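Jillari workshop notes: getting ready for the wholesale fair

15 Feb 2018

So the new mugs and butter dishes are going to the wholesale fair in Brurport this February, and I've been asked three times this week how I get everything there in one piece. I make pottery, I don't run a freight company, but I have learned a few things about packing it (mostly by opening boxes and saying bad words).

First up, price stickers. Put them on the shelf card, never on the pot. I used to stick them on the bottom of every single mug and then spend my evenings picking off gluey paper. If you've already done it, a bit of cooking oil rubbed on with your thumb and left for 30 minutes will lift most of it. Eucalyptus oil is faster but your whole studio will smell like a cough lolly.

Check the feet of your pots before you pack. Run your palm over each one, and if it catches, give it a rub with wet sandpaper. Shop owners turn everything over! They really do, and then they put it down on their own nice timber counter, and a scratchy foot will lose you the order.

Slops from the glazing table go in a lidded bucket, never down the drain. Let the heavy stuff settle overnight, scoop the clear water off the top and keep the sludge for test tiles. Same goes for colour on your brushes — swish them in the bucket first and only then take them to the basin.

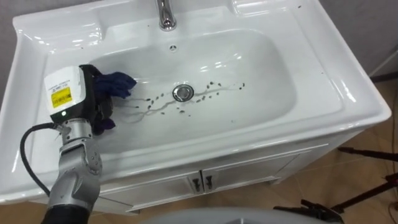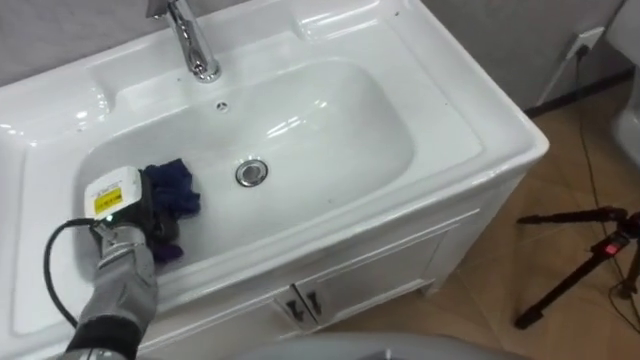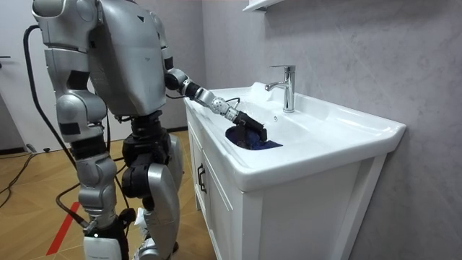 Now, boxes. I double box anything with a handle. Small box inside a big box, with two fingers of padding on every side, and the handle stuffed with scrunched tissue so it can't flex. Reiko Arai, who shares my stand, swears by old wool jumpers cut into squares, and I have to admit her teapots travel better than mine do.

Write the stock code on two sides of the box and on the lid. My Drumero blue range is 1317, and I write it big in fat marker so I can find it when the boxes are stacked up to my chin.

Samples for Štěpánek (the shop, they've been ordering from me for years and I still have to copy and paste the accents) get packed last, so they come out first. Take a spare of your best seller too. Somebody always wants to buy the display one off the shelf, and then you've got a gap in your line-up for the rest of the fair.

Next time I'll do shelf brackets, and how I fixed the wobbly one with a folded bit of cork.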